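Plates first, then everything else has to negotiate

I'd been in Nadja Gruber's kitchen for maybe four minutes before we were talking about the dishwasher, and we hadn't even got the kettle on. I'd come to Erwood to ask her about running a shared house (she's been doing it at Pliscombe Street for years and people keep telling me hers is the one that works) and I had a whole page of questions about rent and rosters and who gets the good bedroom. We got to those eventually. Mostly we talked about dishes.

"Everyone thinks they know how to load one," she said, pulling the bottom rack out with her foot. "Ask them where a bottle goes and they all go quiet."

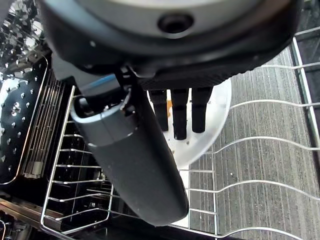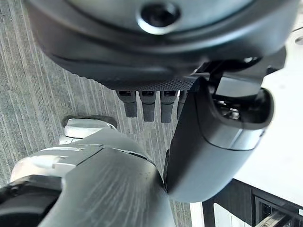 Her rule, which is written on the back of an envelope inside the cutlery cupboard, is that plates go in before anything else. They stand up, they face the middle, and they don't touch. After that you see what room is left. "A plate only has one way it wants to be," she told me. "A bowl will go nearly anywhere if you tilt it. So you put the stubborn things in first and let the easy things find a spot."

I said that in my house it goes the other way. Whoever's up first shoves in a coffee mug, wherever, and by dinner there's a mug in the middle of every row and the plates end up on the bench overnight. She looked at me with real pity.

"Yes, we had that. We had that for a whole summer!"

Drink bottles and tumblers are the thing she's strictest about, and the reason our conversation lasted as long as it did. In a house of adults who all go to work and the gym, there's always a herd of them on the bench. She used to lay them sideways across the bottom rack. They'd roll, or they'd sit across the spray arm's path, and the things above came out with grit on them. "And then somebody would put it straight back in the cupboard anyway, because it had been through the dishwasher and so it must be clean."

These days a bottle gets its lid off and its seal checked, and then she reads the base to see whether it should be going in at all. Plenty of the insulated ones say hand wash only. Those live on the left of the sink, beside the brush, and you do your own. The ones that are allowed in go upside down on the top rack with the lids next to them, and the really tall ones wait until the bottom rack's half empty and they can lean.

"Lean, never lie," said Meinrad Stöckli, coming in behind us for a biscuit. Meinrad has the downstairs room and has lived here nearly as long as she has. He's the one who bought the dishwasher, a secondhand Nastex he drove home in March from a café that was closing, and he paid $500 for it, a figure the two of them still don't agree about. Nadja thinks it was too much. Meinrad would like it noted that it came with a spare basket.

There's a counter on it, the café kind, and he showed me how to bring it up on the display by holding two buttons down. It said 1,707. Most of those belong to the café, obviously, but he likes to check it. His share so far is 87 cycles. He knows this since he wrote down the number on the day he plugged it in, and I found that very endearing.

We took our tea through to sit down and I finally asked one of my proper questions, which was how you get a house full of people to care about any of this. I've tried rosters. I've tried the passive-aggressive note. I once tried a group chat just for the kitchen, and within a week it was all photos of one person's dog.

Nadja doesn't have a roster. "A roster tells you whose fault it is. I already know whose fault it is." What she has is a time: the machine goes on at half past nine at night, full or not full, and whoever has the first coffee in the morning empties it while the kettle boils. If you're first up every day, you empty it every day, and in return you never have to run it or do the pots. Nadja is first up every day. She says she likes it – the house is quiet and the plates are still a bit warm.

Did anyone ever object to running it half full?

"Meinrad objected."

"I did object," said Meinrad, from the kitchen.

His point was water and power, and it's a fair one. They settled it by buying fewer plates, or more exactly by getting rid of some. When they went through the cupboards they found 83 pieces of crockery, counting the odd saucers and a gravy boat, and gave more than half to the op shop in Pichler. With less on the shelf, people have to put things in the machine to have something to eat off, so it's usually close to full by nine anyway. I've been thinking about this ever since. We have so many bowls at home. We have bowls I'd be embarrassed to explain.

I asked what she'd tell someone moving into a share house for the first time. She thought about it for ages, picking at the edge of the cushion.

"Scrape. Don't rinse, scrape. Rinsing takes ten minutes and everyone hates you for using the hot water. And look at the filter. Have you ever looked at yours?"

I had not ever looked at mine.

"Go home and look at it," she said, and Meinrad laughed quite a lot in the other room.

She walked me through how to do it: bottom rack right out, twist the cylinder in the floor of the machine, lift, rinse under the tap, old toothbrush for the mesh, back in until it clicks. They do theirs every second week. It takes less time than reading this paragraph, according to her, although she hasn't seen my paragraphs.

Rent, bedrooms and the great Pliscombe Street heater dispute will have to go in a second part. I did check the filter when I got home. I found a bread tag, two olive pits and the little rubber foot off our chopping board, which I'd accused my sister of losing. I've rung her.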